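Notes on a reading list, second pass

2026-10-14

The reading list for the graduate seminar on place names in fiction has been cut again. It now stands at 3 novels, one long poem and a packet of criticism, and I think it can be taught in a term without anyone skimming.

The seminar is on the literature of the shoreline, a topic I proposed in July and have been revising ever since. My original list was organized by date. That was a mistake. Date order puts the two longest books next to each other in the middle of the term, when papers are due in every other class, and it suggests a line of influence I can't defend. The new order is by narrator: first person, then plural, then the omniscient voice that knows the tides better than the people do.

The anchor text is still Sorarholm. I have taught it twice. It runs to 400 pages in the paperback, and the difficulty is spread unevenly. The first part is plain. The second part drops quotation marks and most of the dates, and students who were doing fine start writing to me at night. My fix last time was a one-page chart of who is speaking in which chapter. It helped, but it also flattened the book; people read the chart and then read the chapters to confirm it. This time I will hold the chart back until the second meeting on the novel.

There is also a problem with the editions. The library's copy is the older Fornum printing, which numbers the chapters straight through. The bookstore orders the newer one, which starts the numbering over in each part. A citation to chapter 2 can therefore mean two different scenes, and in one paper last year it meant both. I now ask for part, chapter and page, with the edition named in the first footnote. The page numbers don't match either. The ferry chapter begins on page 113 in the Fornum and a few leaves later in the other.

The poem is Ceta. I considered dropping it. It is short, and the English version loses the rhyme completely, so any close reading we do is a reading of the translator. I kept it for the section on the harbor wall, where the plural "we" breaks off and a single voice finishes the sentence. We need one clean case of that before we reach the second novel, which does the same thing over sixty pages and is much harder to point at.

Criticism is the weak part of the packet. Most of what I can find on shoreline narrative repeats one claim: that the coast is a border and borders are unstable. True enough, but it doesn't help anyone read a paragraph. The Ó Conaill essay is better. It treats names on maps as a kind of quoted speech and asks, for each one, who would have said it and in what language. That is a question a student can take to a page and answer. The essay's last section, on names that appear only once in a book, is too short and has no examples from prose. I am assigning it anyway, with a note asking everyone to bring an example.
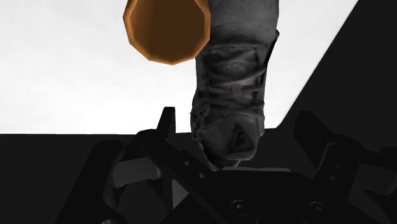
Gray sneaker, toe down, over a black gripper. Computer rendering.

The written work has changed as well. Last year I asked for one long paper at the end, and the drafts came in late and nearly finished, past the point where comments do much good. This year there are two short papers and a conference-length version of one of them, read aloud in class. Reading aloud exposes sentences that are too long. It also puts a limit on quotation — a block quote that looks modest on the page takes a long time to get through at a lectern.

For the first paper the prompt is narrow: choose one place name, find every use of it in one book, and account for any change in spelling, speaker or tense around it. Theory is allowed in the second paper. A few students will object to this, and last year's did, but their best pages were the ones where they had been forced to stay with the text.

Still open: whether to keep the map session. The department's large-format scans are good, but the room with the wide table is booked at our hour for half the term. I could move the session to the library, or hand out printed sheets at a reduced size, where the smaller names are hard to read. I have asked for the library room and will post the final schedule with the revised packet once I hear back.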